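Home | Units | Student Projects | Contact

Folding as Household Labour: Project Report
Carola Kröger and Henrike Sauerland

Our tutor at Berkton asked for a domestic task worth studying. We picked folding, having 2 weeks and no money.

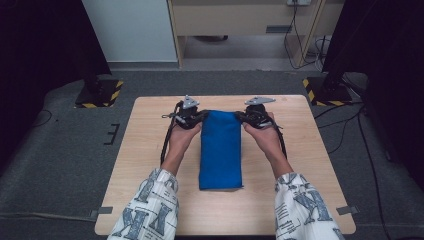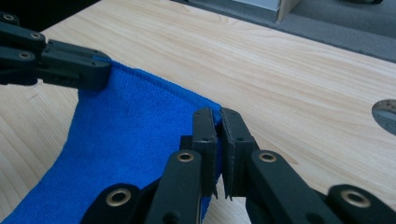

Corners decide nearly everything in a fold -- the middle mostly goes where it's told. With a blue cloth held at two corners, the edge between them gives you a line to square the rest against. Our written method now starts there. The earlier draft started with "fold neatly", to the benefit of no one.

Fitted sheets are left for September.

3 comments | 20 shares

Related projects
Peltgate Laundry Survey
Colour Sorting at Home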